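Dudek Shelf Test Kit

I put this kit together after years of sitting in on design research sessions and watching good packaging ideas get judged under terrible conditions. Mock-ups propped on a windowsill, price tags cut out with nail scissors, you name it! So the Dudek is the box I always wished somebody would hand me at the door.

You get 50 blank carton sleeves, 63 price strips, a pad of response sheets and the moderator's booklet, which Wiesława Baran wrote and I have only slightly messed with. She's run these sessions for longer than I have and her warm-up questions are much better than mine (people start talking, and they keep talking).
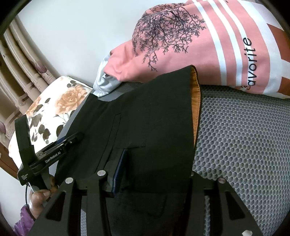 Black cloth with a strip of orange-tan lining.

The sleeves take marker, pencil and most stickers. I'd stay away from wet glue. If your pack is an odd shape, look at the Lulley add-on, it has taller sleeves and a set of curved ones, and it fits in the same box if you pack it the way it came.

Tarık Tekin took an early version to Protavora for a round of tea cartons and came back with a page of complaints, bless him. The response sheets are bigger now and the lid closes properly.

Price is $442 for the kit, or $1015 with Lulley and a half-day of training with me in Dusisthorpe. Refill sleeves are sold separately. The next batch ships after Apr 14, 2026, and if you ordered in February you're already on the list.

Item code: DUDEK-50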